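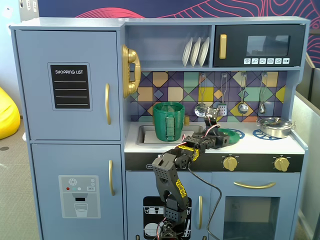
Haltlow, November

Bench notes, the Doucette reed organ, continued from the last page but one (the page between is all glue tests and I have left it alone, stains and everything).

Got the bellows out this morning and on to the long bench, and I am so glad we didn't try to patch them in place. The cloth has gone stiff as cardboard along every fold. You can hear it crackle when you open the exhausters, and there is a gray powder that comes off on your sleeves and gets into your coffee if you leave the cup at that end. The wood underneath is lovely, though. Clean pine boards, hardly any warp, and the hinges are still strong enough that I want to keep them if I can. Whoever covered these knew what they were about. The corners are folded the way I was taught to fold them, only neater.

The date turned up too, and that cheered the whole morning. We had all been guessing from the shape of the case, and the guesses were not close to each other. When I lifted the reservoir board there it was in pencil on the underside, 1892, with a squiggle after it that might be initials or might be somebody testing the pencil. I have written it on the job card and put a strip of paper over it so it won't get sanded by anyone in a hurry. Please leave the strip alone, it's only held with a dab of wheat paste.

On the old glue. It's hide glue, as hoped, and it lets go with warm water and patience. A damp rag laid along the seam, twenty minutes or so of doing something else, then the wide dull knife, and the cloth comes away in one long strip if you keep the angle low. I tried going faster with the steam and it raised the grain on the edge of the feeder board, so let's not do that again. It will sand out. I've marked the spot with a chalk cross.

I kept the strips, all of them, in the flat drawer with a note saying which edge each came from. They look like rubbish and they smell like a barn, but they are the only pattern we've got, and I would much sooner cut new cloth from an old strip than from my own arithmetic.

Cloth. The Vuretti sample came, and I like the feel of it very much. It's thinner than what came off, rubber in the middle and cotton on both faces, and it folds over the corner without fighting back. The heavier piece we already had on the shelf is good cloth but I think it's meant for a bigger instrument. I made up a little dummy hinge from scrap with each of them and worked them back and forth while I was on the phone about the felt, and the heavy one was pushing my hand open again every time. That's effort the player's feet would have to find. So the lighter cloth, unless somebody has a strong feeling the other way, in which case write it underneath and we'll talk it over.

Glue for the new cloth. Hot hide glue again, and I know that means minding the pot. The white glue would be easier on the day and miserable for the next person who has to take it off, and I've been the next person often enough. The Gruvora pot is holding its temperature much better now that the lid is the right one. It had been wearing the lid from the old saucepan for as long as I can remember! With the correct lid it stopped skinning over, and I got through the test pieces without once having to add water.
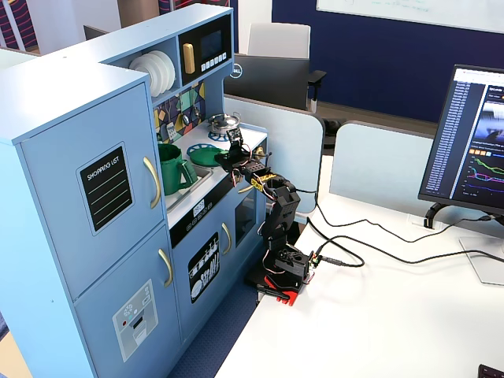 While the bellows boards dry I started on the reeds. I drew them with the hook, one at a time, and laid each one in the rack in order, and I can't say strongly enough that the rack should not be moved, leaned on or dusted. Most are only dirty. A soft brass brush along the tongue, always from the rivet toward the tip, and then a puff of air, and they brighten up nicely. Two of them in the bass had a bit of fluff under the tongue and probably haven't spoken in years. I held one up to my lips afterward and it gave a great honk that made me jump, so that one at least has come back to us.

One reed in the treble has a crack near the rivet. It still sounds, but thin and a bit sour, and it won't last. There's the box of orphan reeds in the back cupboard, behind the varnish, and I mean to go through it with a good light. If there's one of the same width, I can bring the pitch down by scratching near the base or up by taking a little off the tip, and I'd rather spend an afternoon doing that than wait on a parts order. No tuning of the others for now. I want to hear the whole thing under its own wind first. I've been caught out before, tuning on the bench and then finding that everything shifted once the reeds were home in their cells.

Keys are in better shape than I deserve. A little moth in the felt under the front rail, and the bushings are tight on one side where the damp got in, so they stick going down and then come up slowly, as if they were thinking about it. Easing pliers on the worst ones, lightly. I was tempted to do the whole row while I had them in my hand, and stopped, and had a sandwich instead. Once the shop has been warm for a week half of those will free themselves, and loose keys rattle worse than tight ones stick.

The owner's family asked about the finish. My answer, for anybody who picks up the phone, is that we are cleaning it and not stripping it. There's a good shellac under the soot. I did a patch on the back of the fall board with a barely damp cotton rag and then a bit of wax, and the color that came up was a warm reddish brown, with the grain showing right through. I'd hate to lose that. The candle stands have left rings and I would like the rings to stay too, though I'll ask before I decide it for them.

Stop faces: two are missing their labels and one has been glued in upside down. Leave it for now, it's stuck better than anything else on the instrument.

Still to do, as I think of it: new leather for the pallet that hissed, graphite for the swell linkage, find out what the short spring in the envelope belongs to (it was loose in the bottom of the case with a hairpin and a hymn number card), order pedal webbing. The old webbing is so far gone I can push a finger through it. I measured it twice and got different answers because it stretches, so measure from the wood, roller to pedal, with the pedal all the way up.

Cutting the cloth tomorrow if the boards are dry. I've left the big shears out on the bench, freshly sharpened, and I'd be grateful if they didn't go anywhere near sandpaper before then.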